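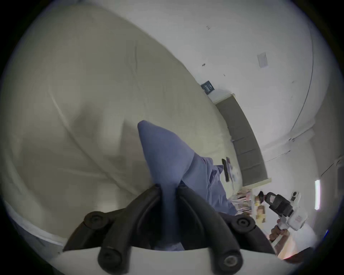 Week 6 handout: Buying the gear before you know what you need

Okay, budgets. I know some of you picked this course to get away from spreadsheets, sorry! But every automation project I've worked on got into trouble over money first, so we're spending the whole session on it.

Our running case is Plerkero, the clothes-handling project. The plan is to collect demonstrations with hand-held grippers in ordinary bedrooms, then buy an arm later. I like that order. An arm sitting in a crate teaches you nothing, and a shirt on a bed will show you pretty fast whether your fingers can pinch thin fabric.

Start with these lines in your sheet:

Hand-held grippers, 2 (one per hand, folding is hard with one)
Spare finger pads and screws
Storage, and a second copy of everything
Paid hours for the people doing the folding
Arm and mount, October at the earliest

Our ceiling for the first stage is $2000. Yes, it's tight. Last year's groups nearly all spent it on hardware and left the hours line blank, which meant they had lovely grippers and no one to hold them.

On quotes: I've put the Drunus and Wragg price sheets in the course folder. Wragg looks cheaper until you add shipping and the charger (sold separately, grr). Drunus includes both but wants payment up front. Read the small print on returns too.

For next time, bring your own version of the sheet for the Flallano case, same $2000 ceiling, with a note beside each line saying what you'd cut first. Rough numbers are fine. Blank cells aren't!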